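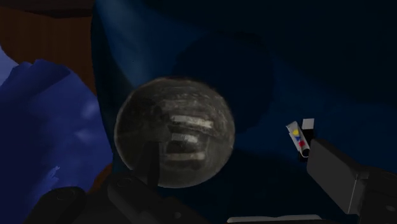

가사·매장 작업 자동화 검토 모임 회의록

일시: 2018년 3월 10일 오후 2시
장소: 하켈(Hakel) 2층 회의실
참석: 셜리 피어스(Shirley Pearce, 진행), 투란 탈레비(Touran Talebi), 브롤릭(Brolik) 매장운영팀, 체가예(Tsegaye) 세탁사업부
기록: 매장운영팀

1. 지난 회의록 확인
수정 없이 승인함. 단, 지난번 표에서 '정리'와 '분류'가 섞여 쓰인 부분은 이번부터 나누어 적기로 함. 정리는 물건을 정해진 자리에 두는 일, 분류는 종류별로 가르는 일로 한다.

2. 시뮬레이션 집기 시험 보고 (탈레비)
하코니어(Hakonier) 시뮬레이터에서 돌린 집기 시험 결과를 보고받음. 전체 시도 191회 중 104회에서 물체를 집어 지정 위치에 내려놓음. 나머지는 실패로 처리함. 중간에 사람이 개입한 경우는 없음.

회색 공은 손가락 사이로 들어온 뒤의 동작은 안정적이나, 접근 단계에서 위치를 잘못 잡는 일이 잦았음. 표면에 흰 띠 모양 반사가 여러 줄 생기는데, 탈레비는 이것이 위치 추정에 영향을 주는 것으로 보고 있음. 아직 확인된 것은 아님. 조명을 바꾼 조건에서 같은 시험을 다시 하기로 함.

피어스가 그리퍼 몸체에서 올라온 세로 막대가 공 앞을 일부 가리는 점을 지적함. 탈레비는 카메라 위치를 옮기면 줄어들지만 그러면 오른쪽 손가락 끝이 덜 보인다고 답함. 두 위치를 모두 시험해 비교표를 만들기로 함.

체가예 측에서 성공의 기준을 물음. 현재 기준은 내려놓은 뒤 3초 동안 물체가 움직이지 않는 것. 체가예 측은 현장에서는 방향과 간격도 맞아야 하므로 기준이 느슨하다는 의견. 기준을 당장 바꾸지는 않고, 결과표에 방향 항목을 추가해 따로 기록한다.

3. 가정 내 작업
빨래 개기, 식탁 치우기, 바닥 물건 줍기를 놓고 논의함.

빨래 개기: 체가예는 수건만 놓고 보더라도 사람 작업자의 속도와 비교할 단계가 아니라고 함. 펼쳐진 상태에서 시작하면 가능성이 있으나, 바구니에서 꺼내 모서리를 찾는 과정이 대부분의 시간을 차지함. 올해 목표에서는 제외함.

식탁 치우기: 빈 컵과 접시만 대상으로 하면 시도할 만하다는 의견이 많았음. 음식물이 남은 그릇은 제외. 유리컵은 보류.

바닥 물건 줍기: 세 가지 중 가장 현실적이라는 데 대체로 동의함. 피어스는 얇은 종이나 카드류를 처음부터 넣자고 주장했고, 탈레비는 지금 쓰는 손가락으로는 바닥에 붙은 종이를 들기 어렵다고 반대함. 결론을 내지 못해 다음 회의로 넘김.

4. 매장 작업
브롤릭이 진열대 보충 작업 현황을 설명함. 시범 매장에서 취급하는 품목이 3천 종을 넘어 전 품목을 대상으로 하는 것은 무리라고 함. 상자형 포장만 먼저 다루는 안을 제시했고 이견 없음.

탈레비는 상자형이라도 진열대 안쪽으로 밀어 넣는 동작은 아직 시험한 적이 없다고 밝힘. 앞줄에 놓는 것까지만 가능 여부를 판단할 수 있음. 브롤릭은 앞줄만 채우면 직원이 뒤이어 다시 손을 대야 하므로 인력 절감으로 계산하지 않겠다고 함.

영업시간 중 운용은 논의하지 않음. 폐점 후 작업만 전제로 한다.

5. 대외 설명 자료
브롤릭에서 경영진 보고용 문구를 요청함. 초안에 있던 "가사 작업 수행 가능"이라는 표현은 삭제하기로 함. 시뮬레이션 결과와 실물 결과를 같은 표에 넣지 않으며, 현재 실물 결과가 없다는 점을 첫 장에 적는다. 피어스가 문구를 다시 써서 회람한다.

6. 실물 시험 일정
실물 시험은 9월에 시작하는 것으로 잠정 합의함. 장소는 하켈 1층 작업실. 대상은 공, 빈 컵, 상자형 포장. 안전 울타리 설치 비용을 누가 부담할지는 정하지 못함. 체가예는 내부 확인 후 회신하겠다고 함.

7. 할 일
탈레비: 조명 조건 변경 재시험, 카메라 위치 두 가지 비교표, 결과표에 방향 항목 추가
피어스: 경영진 보고용 문구 수정 및 회람
브롤릭: 상자형 포장 품목 목록과 치수 제출
체가예: 울타리 비용 분담 건 회신, 수건 작업 시간 자료 공유

8. 기타
회의 자료는 전날 정오까지 공유 폴더에 올릴 것. 이번에 결과표가 회의 직전에 올라와 미리 읽지 못한 참석자가 있었음.

다음 회의 안건: 바닥 물건 줍기의 대상 범위(종이·카드류 포함 여부), 성공 기준 재검토. 날짜는 메일로 조율한다.

오후 3시 40분 폐회.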